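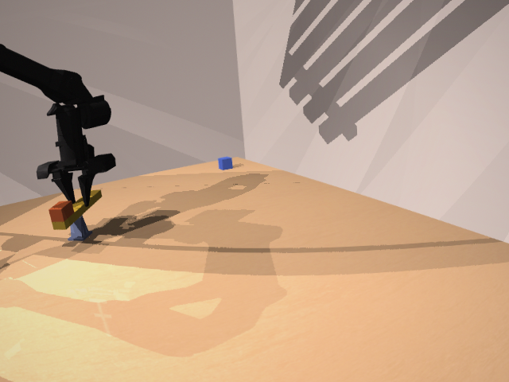
Fig. 1. Plank balanced on a pedestal arrangement, arm above, blue cube by itself at far corner (rendered).

POLS 215 Parties and Elections
Week 6 notes: by-elections
Posted 2023-08-27

Read before tutorial. Tutorial groups stay the same as last week.

1. What a by-election is

Single seat falls vacant between general elections. Member dies, resigns, is disqualified. Voters in that seat only go back to the polls. Everyone else watches and reads too much into it.

Upper house vacancies are different in most systems we cover (party appoints, or a recount of the old ballots). Don't mix these up in the essay, several people did last year.

2. Why the results look strange

Turnout drops. Even where voting is compulsory it drops, just by less.

Government usually loses ground. Standard explanations:
- protest vote, cheap because the government won't change hands
- government supporters stay home
- personal vote of the old member is gone
- resentment at being dragged back to the polls, esp. if member quit early for a job

These overlap. Hard to pull apart with one seat's worth of data. The reading argues personal vote matters most in rural seats, I think the evidence is thinner than the authors let on but have a look at their table and decide for yourself.

Exception to know: when the major opposition party doesn't run. Swing figures then mean very little. Some papers still print them.

3. Teaching case: the seat of Tallard

We'll use this one through to week 8. Government seat, held on a small margin after preferences. Three main towns: Konine (port, older, used to be safe Labour), Ikwood (new estates, young families, long commute) and Fallahi (farming, strong independent vote at local council level).

Member resigns in November, halfway through the term. Government preselects a candidate from outside the seat. Local branch is not happy. Independent from Fallahi nominates late and gets 20 per cent of first preferences.

Final two-candidate result: independent wins by 3478 votes. Government was ahead on first preferences.

Work through it:
- Where do the preferences have to come from for that to happen?
- Ikwood booths barely moved. Konine booths moved a lot. Which of the explanations in section 2 fits each?
- Would the independent hold the seat at a general election? What would you need to know?

Note on the second one. Postal and early votes aren't broken down by town, so booth results only tell you part of the story. Be carefull with claims like "Konine abandoned the government".

4. Preselection

Who picks the candidate matters more in a by-election because there's no national campaign to hide behind. Main models:

Local branch vote. Slow, rewards long service, candidates tend to be known locally.
Central executive. Fast. Causes fights.
Mixed panel. What most parties say they do. In practise the weighting decides it.

In Tallard it was central executive. Link this back to the lecture on party organisation, week 3.

5. Terms

Swing, two-candidate preferred, personal vote, marginal seat, casual vacancy, donkey vote, scrutineer. Short definitions in the glossary on the unit page. All can turn up in the mid-term test.

6. For next week

Chapter on minor parties and independents, skip the appendix. Bring a half page on the Tallard questions, dot points fine. Not marked but I'll be calling on people.

Essay topics go up after the lecture. Extensions through the faculty form, not by email please.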